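Pandska 작업실 메모
최종 수정: 9월
인쇄하기 | 이메일로 보내기

집게 손으로 옷 다루기: 그리퍼와 카메라를 비교할 때 쓰는 요령

셔츠 한 장을 침대 위에서 집고, 펴고, 옷걸이에 거는 작업으로 그리퍼와 카메라를 비교할 때 우리가 쓰는 방법을 모았다. 이미 팔 두 대와 손목 카메라를 돌려 본 사람을 기준으로 썼다. 제어기 설치나 보정 절차는 다루지 않는다. 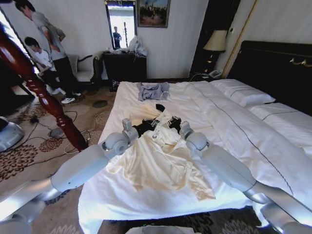
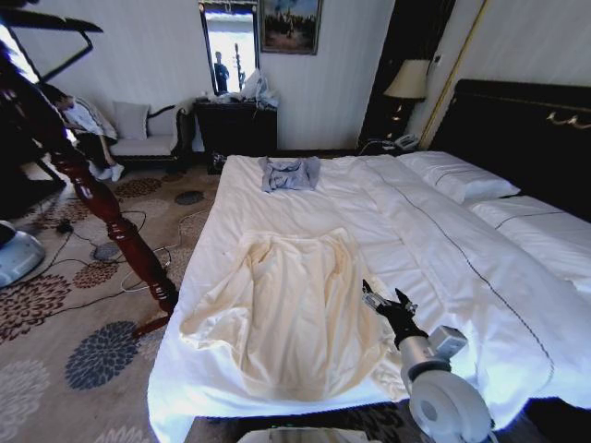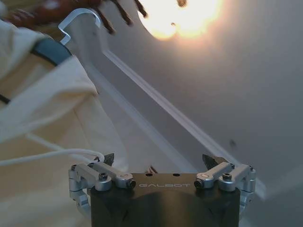
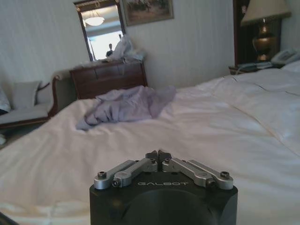
첫 번째: 두 그리퍼로 크림색 셔츠 윗단을 집은 모습. 세 번째: 옷걸이에 걸린 크림색 옷. 네 번째: 손끝을 거의 모은 그리퍼.

옷 고르기

비교용 옷은 2벌이면 시작할 수 있다. 한 벌은 미끄러운 천, 한 벌은 뻣뻣한 면으로 한다. 미끄러운 천에서 잘 되던 설정은 면에서도 대체로 통하는데 반대로는 잘 안 통한다. 그래서 시간이 모자라면 미끄러운 쪽부터 한다.

단추는 다 채우거나 다 풀거나 둘 중 하나로 정해 두고 끝까지 바꾸지 않는다. 중간에 한 개만 풀려 있어도 앞판이 벌어지는 모양이 달라져서 기록을 나란히 놓고 볼 수 없다. 상표 천이나 가격표 끈이 붙어 있으면 그대로 둘지 뗄지도 먼저 적는다. 우리는 떼지 않는다. 실제 빨래에는 붙어 있는 경우가 있고, 손가락에 걸리는지도 보고 싶다.

무게는 주방 저울로 잰다. 작업실에서 제일 자주 쓰는 겨울 셔츠가 400그램인데, 이 정도가 되면 옷깃 한쪽만 집어 들었을 때 어깨선이 처지는 것이 눈에 띈다. 가벼운 옷으로만 비교하면 이 차이를 놓친다.

흰 이불 위에 흰 옷은 나중으로 미룬다. 처음에는 바탕과 색이 조금이라도 다른 옷으로 하고, 카메라 설정이 잡힌 다음에 비슷한 색으로 넘어간다.

침대와 바닥 준비

이불은 매번 같은 쪽으로 당겨 편다. 주름이 남아 있으면 손끝이 옷과 이불을 같이 집는다. 이불 귀퉁이를 매트리스 밑에 넣으면 덜 딸려 올라오고, 그래도 딸려 오면 빨래집게 두 개로 발치 쪽을 고정한다.

매트리스는 눌린다. 단단한 탁자에서 맞춘 높이를 그대로 가져오면 손끝이 천에 닿지 않거나, 닿고도 한참을 더 누르게 된다. 빈 이불 위에서 손끝을 천천히 내려 천이 막 움푹해지는 높이를 찾고, 그 값을 침대 네 군데에서 따로 적는다. 가운데와 가장자리 값이 꽤 다르다. 네 군데 값을 평균 내지 말고 구역별로 쓰는 편이 낫다.

바닥 케이블은 시작 전에 한쪽으로 모은다. 침대 기둥에 한 바퀴 감아 두면 편해 보이지만 받침이 조금만 움직여도 팽팽해진다. 어댑터는 발에 차이지 않는 쪽으로 밀어 두고, 사람이 다니는 길 하나는 비운다. 무늬가 큰 카펫에서는 검은 어댑터가 잘 안 보이니 밝은 색 테이프를 붙여 둔다.

그리퍼 손끝 비교

우리가 번갈아 끼워 본 손끝은 Urance 패드와 Grivenero 패드다. Urance 쪽은 폭이 넓고 무르다. Grivenero 쪽은 좁고 단단하며 끝이 약간 각져 있다.

- 옷깃처럼 여러 겹인 곳: Urance가 낫다. 넓게 물어서 들어 올리는 동안 덜 돌아간다.
- 소매 끝, 밑단처럼 한두 겹인 곳: Grivenero가 낫다. 이불을 같이 무는 일이 적다.
- 얇고 반들거리는 천: 둘 다 처음에는 미끄러졌다. 패드를 물기 꼭 짠 천으로 닦고 말린 뒤에 다시 하니 Urance 쪽이 먼저 안정됐다.
- 단추 주변: 둘 다 피한다.

패드를 바꾸면 닫힘 위치를 다시 맞춘다. 빈 상태에서 끝까지 닫아 보고, 두 손끝이 위아래로 어긋나지 않는지 옆에서 본다. 어긋나 있으면 나사부터 확인한다. 육각 렌치는 그리퍼 옆에 하나, 공구함에 하나 둔다. 링크 나사는 한 번에 다 조이지 말고 좌우를 번갈아 조금씩 조인다.

닫는 힘은 낮은 값에서 올린다. 높은 값에서 내려오면 어디까지가 꼭 필요한 힘이었는지 알기 어렵고, 얇은 천에는 눌린 자국이 남는다. 들어 올린 채로 열까지 세는 동안 천이 흘러내리지 않으면 그 값으로 기록하고, 한 단계 더 올려서 쓴다.

손가락이 여럿인 손을 같이 비교할 때는 항목을 따로 둔다. 두 손끝으로 집는 동작 하나만 놓고 견주면 나머지 손가락이 방해물처럼만 보인다. 펴기나 쓸어내리기 항목을 넣어야 비교가 된다.

두 팔을 같이 쓸 때

윗단을 두 손으로 잡을 때는 간격부터 정한다. 너무 붙이면 그리퍼 몸통끼리 닿고, 너무 벌리면 가운데가 처진다. 어깨솔기에서 손가락 두 마디쯤 안쪽을 잡는 것이 우리 기준이다.

드는 순서는 동시가 좋다. 한쪽을 먼저 들면 천이 그쪽으로 쏠려서 다른 쪽이 잡은 자리가 밀린다. 제어기 두 개의 시작 시각이 조금씩 어긋난다면 들어 올리는 속도를 낮추는 것으로 상당 부분 해결된다. 우리는 기본 속도의 절반에서 시작한다.

털어서 펴는 동작은 마지막에 넣는다. 잘 되면 시간이 많이 줄지만 패드 비교에는 맞지 않는다. 미끄러진 이유가 패드인지 속도인지 가릴 수가 없다.

잡은 천을 침대에 내려놓을 때는 밑단부터 닿게 하고 팔을 머리맡 쪽이든 발치 쪽이든 한 방향으로만 움직인다. 내려놓고 나서 손끝을 벌린 뒤 곧장 위로 빼면 천이 따라 올라오는 일이 있다. 살짝 뒤로 물린 다음 올린다.

옷걸이에 걸기

옷걸이는 얇은 철사보다 막대가 곧은 것이 쉽다. 고리 방향을 매번 같게 맞추고, 고리가 헐겁게 도는 옷걸이는 테이프로 한 번 감는다. 투명한 것과 흰 것은 천장을 배경으로 보면 카메라에서 묻힌다. 우리는 막대 양 끝에 파란 테이프를 감아서 해 보고, 되는 것을 확인한 다음에 뗀다.

한쪽 소매구멍에 어깨 부분을 먼저 넣고 나머지를 넣는다. 목으로 넣는 방법은 단추를 다 채운 셔츠에서 옷깃이 늘어난다. 옷깃이 뒤집힌 채 걸렸으면 그대로 실패로 적는다. 손으로 고쳐 놓고 성공 칸에 넣기 시작하면 기록이 쓸모없어진다.

걸 때 팔을 위로 올리면 손목 쪽 케이블이 앞으로 넘어온다. 케이블은 손목을 끝까지 돌린 자세에서 길이를 맞추고, 남는 부분은 아래팔 쪽에서 묶는다. 그리퍼 바로 옆에서 묶으면 링크에 낀다.

카메라 위치와 빛

머리 쪽 카메라는 전체 배치를 보는 용도, 손목 카메라는 손끝과 천 사이를 보는 용도로 나눈다. 한 대로 둘 다 하려고 하면 어느 쪽도 마음에 들지 않는다.

고정 카메라를 하나 더 쓴다면 침대 표면에서 900밀리미터 높이에 두고 시작한다. 더 높이면 소매 끝이 잘 안 보이고, 낮추면 팔에 가린다. 침대 기둥이 있는 방이라면 기둥이 발치 쪽을 가리는지 먼저 본다. 가린다면 카메라보다 침대 위 작업 위치를 옮기는 편이 빠르다.

손목 카메라의 자동 노출은 끈다. 팔이 올라가 천장등이 들어오는 순간 나머지가 어두워지고, 내려오면 흰 이불이 날아간다. 노출은 이불에 맞춘다. 옷이 조금 어둡게 나와도 주름은 보인다.

창이 밝은 낮에는 커튼을 반만 친다. 완전히 치고 스탠드만 켜면 그림자가 한쪽으로 길어져서 접힌 선과 헷갈린다. 거울은 생각보다 골치다. 사람이나 전등이 비치면 배경이 계속 바뀌는 셈이니 카메라 방향을 돌리거나 얇은 천으로 가린다. 가릴 수 없는 방이면 거울에 비치는 자리에 서 있지 않는다.

초점은 손끝에 맞추고 고정한다. 옷이 렌즈 바로 앞으로 올라오면 어차피 흐려진다. 그 구간은 머리 쪽 카메라 화면으로 본다.

기록하는 법

한 장짜리 표면 된다. 칸은 옷, 패드, 닫는 힘, 속도, 잡은 자리, 결과, 비고. 결과는 성공과 실패만 쓰고 애매한 것은 실패로 넣는다. 비고에는 이불이 딸려 왔는지, 천이 돌았는지 정도만 쓴다.

지난번 비교에서는 집기만 276회를 했다. 두 패드에 절반씩 나눴고, 패드를 한 번에 몰아서 쓰지 않고 중간중간 바꿨다. 귀찮아도 바꾸는 쪽이 맞다. 천은 계속 집히면 점점 부드러워지고 접힌 자국이 생겨서, 나중에 한 패드가 유리해진다.

영상 파일 이름은 표의 줄 번호와 같게 붙인다. 옷 이름이나 패드 이름을 파일에 넣으면 한 번 잘못 쓴 것이 끝까지 따라간다.

잘 안 될 때

이불까지 집는다: 내려가는 높이를 조금 올리고, 손끝을 벌리는 폭을 줄인다. 그래도 그러면 좁은 패드로 바꾼다.

들자마자 빠진다: 힘보다 패드 표면을 먼저 본다. 보풀이 끼어 있으면 테이프로 떼어 낸다.

천이 한쪽으로 돈다: 잡은 자리가 무게중심에서 멀다. 옷깃 쪽으로 옮긴다.

매번 다른 자리를 집는다: 카메라 고정 나사를 확인하고, 침대가 밀리지 않았는지 본다. 바퀴 달린 침대는 바퀴를 잠가도 조금씩 간다. 바닥에 테이프로 다리 자리를 표시해 둔다.

닫히는 소리가 달라졌다: 멈추고 링크 사이에 실이 감겼는지 본다. 실은 전원을 끄고 핀셋으로 뺀다.

끝나고 나서는 손끝을 조금 벌린 상태로 둔다. 꼭 닫은 채로 오래 두면 무른 패드에 자국이 생긴다. 패드는 떼어서 납작한 통에 넣고, 통 뚜껑에 몇 회 썼는지 연필로 적는다.

인쇄하기 | 이메일로 보내기

이 사이트는 방문 통계를 위해 쿠키를 사용합니다. 계속 이용하시면 쿠키 사용에 동의하는 것으로 봅니다.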